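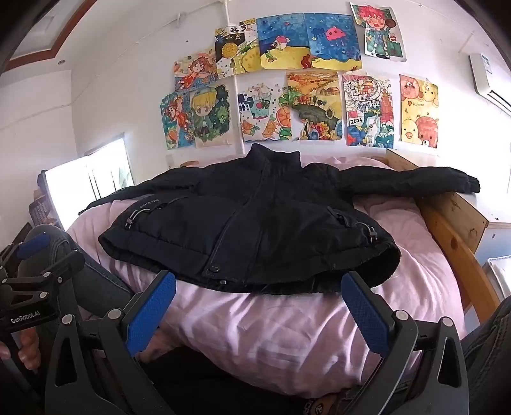 Unit 4: Folding and Storing Padded Outerwear
Course notes, Home Textile Care
Instructor: Estrella Cuautle

Read these notes before the practical. Bring one padded jacket with a full-length front closure and a stand-up collar. A hood is fine if it comes off.

4.1 Laying out

Use a bed or a large table. A bed is easier on the back for some people, but the surface gives, so folds come out less sharp. A wrinkled sheet underneath makes no difference to the jacket.

Lay the jacket face up with the collar away from you and the hem toward you. Close the front before you start. On jackets with a placket over the zipper, close the zipper first and then the snaps, working from the bottom up. Check the lowest snap. It is the one people miss, and an open one lets the two fronts slide apart at the first fold.

Pull both sleeves out to the sides. They do not have to match at this stage. If the bed is narrow, a sleeve can rest on a nightstand or cabinet.

4.2 Parts you need to know

Placket: the strip of fabric that covers the front closure.
Cord lock: the small stopper on a drawcord. Loosen it before storage so the elastic can relax.
Drawcord loop: the length of cord left hanging outside the lock. Tuck it in or lay it flat.
Quilting seam: the stitched line that holds the padding in place. Fold along these where you can.
Gathered cuff: a cuff drawn in with elastic. Do not stretch it flat.

4.3 The basic fold

1. Empty the pockets and lay the flaps down.
2. Smooth the body from the collar to the hem with flat hands. Do not press hard.
3. Bring one sleeve across the chest, cuff toward the opposite side.
4. Bring the other sleeve across on top of it.
5. Fold each side in toward the placket by the same amount.
6. Lift the hem and fold up to mid-chest. Let the air out slowly.
7. Fold once more to just under the collar. Leave the collar standing or lay it over the top, depending on the height of your shelf.

If the bundle springs open, the air was not out at step 6. Unfold to step 5 and repeat.

4.4 Storage

The jacket must be clean and fully dry. Damp padding clumps and will smell by August. Use a cotton bag or an open shelf. Vacuum bags are acceptable for moving house but not for a whole summer.

The Wandeck shelf boxes in the workroom hold two folded jackets each. Do not force in a third. Long coats go on the Galtico rail, on wide hangers.

4.5 For the practical

Fold your jacket twice, once on the bed and once on the table, and write down which result was flatter. Label your bag with your name and locker number. Bag 157 is the demonstration bag, so please leave it on the shelf.

Reading: Ventura workbook, Unit 4, through the section on zippers.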